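Layug Swap Table: questions I get a lot

I run the Layug swap table, the monthly get-together where people bring yarn, fabric and craft leftovers and go home with somebody else's. These are the things people email me, more or less in the words they use. If yours isn't on the list, write to me anyway. I read everything on Friday evenings with a cup of tea.

Do I have to bring something to take something?

Nope! First-timers often show up with empty hands and I love that, the pile is always too big. After your first visit I'd like you to bring a little something, but one ball of sock yarn is plenty.

What do you accept?

Yarn, fabric pieces bigger than a dinner napkin, zippers, buttons, ribbon, needles, hooks, pattern books, embroidery floss. Finished things you don't want are fine too if someone could unravel them or cut them up. I once got a whole sweater out of a cardigan with one burned sleeve.

And what do you turn away?

Anything that smells of smoke or mothballs, opened glue, foam of any age, and magazines. I'm sorry about the magazines. We took them for a year and I ended up with a garage full.

What about moths?

Please put wool in the freezer for a few days in a sealed bag, let it come back to room temperature, and then freeze it again. If you've seen live moths in your house in the last few months, skip the wool this time and bring cotton.

How does the points thing work?

You get points for what you bring and spend them on what you take. Yarn goes by weight: 400 grams gets you 20 points, and it doesn't matter if it's fancy alpaca or the squeaky acrylic from your aunt. Fabric goes by size and I eyeball it (generously, I'm told). Notions are free, just grab a handful.

Points stay in the book until you use them. The highest balance anyone ever had was 1000, and that was Sang-wook Heo, who cleaned out his mother's sewing room and then didn't want a single thing in return. He gave them all to the beginners' shelf in the end.

Can I give my points to a friend?

Sure. Tell me both names at the table so I can write it in the book. I don't do it by email anymore after a mix-up between two Lindas.

Where is it and when?

Upstairs at Skaltwood, the room to the left of the stairs. Doors open at 6:30 in the evening and I start packing up at 9. If you come right at opening there will be a line for the yarn, so start with the fabric, it's calmer over there.

Is there parking?

Street parking only, and it's tight. The bus stops at the corner. If you've got heavy bags, pull up by the side door and holler, and someone will come down.

Can I bring my kids?

Yes, with an adult. There's a button tray that keeps most of them happy for ages. Babies should stay well away from the button tray.
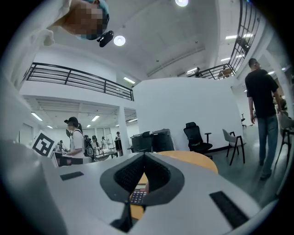 Page last changed: June

Do you take cash for anything?

Only for the tea and for Stuvadum tote bags, which a member prints at home and sells to help with the room rent. Please bring small bills.

I can't knit or sew. Can I still come?

Please do! Alfredo Pangilinan teaches a beginners' corner for the first hour, casting on and the knit stitch one month, sewing on a button and fixing a hem the next. He has needles you can borrow. You'll leave with something wobbly and you'll be proud of it.

How do I know how much yarn I need for a project?

Look at the pattern first, it'll give you yards or grams. If you've got no pattern, a plain adult hat in medium yarn usually comes out of one 100-gram ball. For a sweater, ask me at the table and tell me the chest size. Always take one extra ball. Swap yarn has no second batch and you won't match the dye lot later.

What happens to the leftovers?

Good stuff goes back in the bins for next month. We have 23 bins and that's the limit, so whatever doesn't fit goes to Astau, where they use it for stuffing pet beds.

Can I volunteer?

Yes please, mostly for sorting. Come half an hour before the doors open and wear something you can get lint on.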